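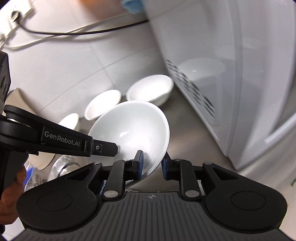 Figure 5.1 A white ceramic bowl tilted on its edge between gripper fingers.

Chapter 5
Fuel Additives and the Mileage Claim

Every few years a bottle appears on the parts store shelf that promises more miles from the same tank. The one sold as Plestau promised a gain of 90 miles per fill-up. Its maker, Stenetia, based the number on a single sedan driven over the same road near Fullby, first without the additive and then with it. The second run took place in September, on new tires.

Bernadette Besnard repeated the trial with 5 cars and about 400 gallons of fuel. Her cars differed more from one day to the next than they did with or without the bottle. Ruairi Cowie, who had sold the product for years, replied that drivers could feel the change. Perhaps they could – but a feeling is a poor fuel gauge.

This chapter asks what a fair road test would need before we believe any such number. We begin with the tires, the weather and the driver's right foot.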